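Himell Anglers Association
Minutes of the Committee Meeting
Held 06/10/2021 at the Fairweather Boathouse

Chair: Wajid Minhas
Minutes: Diễm Mai

1. Minutes of the previous meeting
Approved as circulated, with one correction under item 4: "north ramp" to read "south ramp."

2. Stocking
The chair reported on the quote from Curnis Hatchery for rainbow trout at Plendiretti Pond. Delivery is available in December only. Members discussed whether to split the order between the inlet and the dam end. Truck access at the dam end is limited by the soft shoulder. Agreed to take the full load at the inlet. Order to be placed by W. Minhas.

3. Tackle rules
The current rule allows two rods per member on all waters. A motion was made to limit the upper beat to one rod during the trout season. Seven in favor, two against. Motion carried. Signs to be changed before the opener.

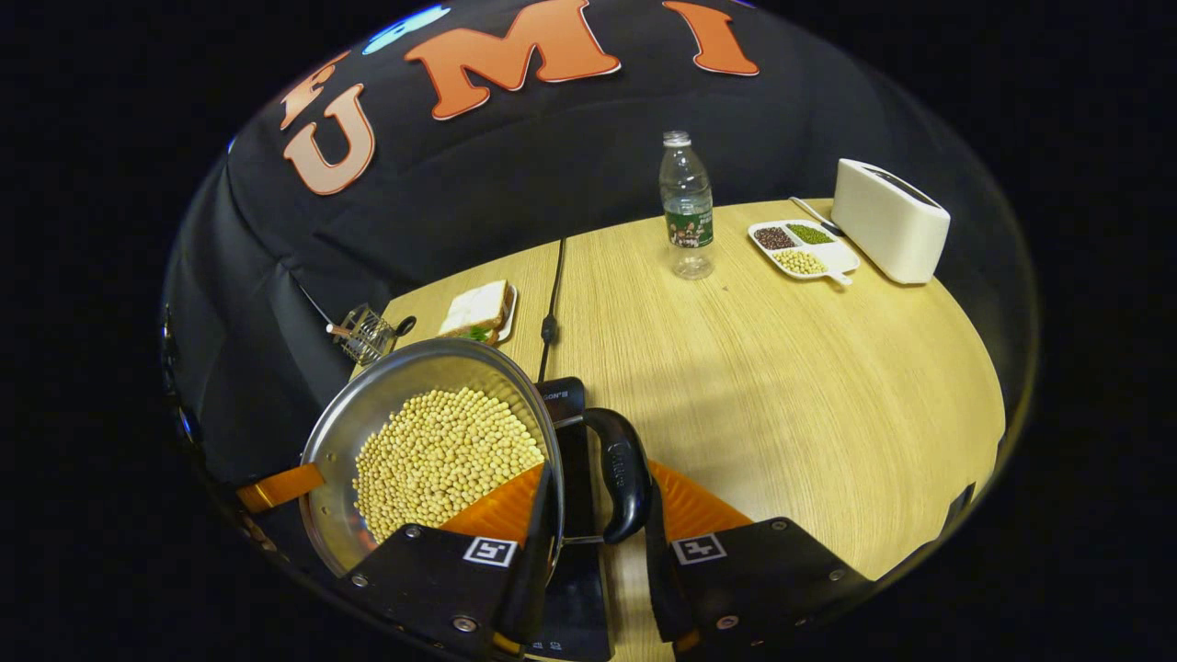
Barbless hooks remain required on the upper beat and optional elsewhere. A request to allow treble hooks on lures at Plendiretti Pond was held over until the catch returns have been reviewed.

4. Catch returns
Returns were received from 60 of 70 members. Several cards left the water name blank and could not be used. D. Mai will revise the card so that the water is marked with a check box - the date and length columns stay as they are. Outstanding returns must be in before renewal.

5. Boats and ramp
Boat 2 has a cracked oarlock and is out of service. A replacement part has been ordered. The ramp winch cable was inspected and found serviceable. Members are reminded to remove drain plugs when boats are left on the trailer.

6. Any other business
The gate code will change at the start of the new permit year. The new code will be sent with permits and will not be given out by phone.
Parking on the Himell side of the bridge is not covered by the lease. Members should use the gravel lot.

7. Next meeting
To be held in December at the boathouse. Agenda items to D. Mai in writing.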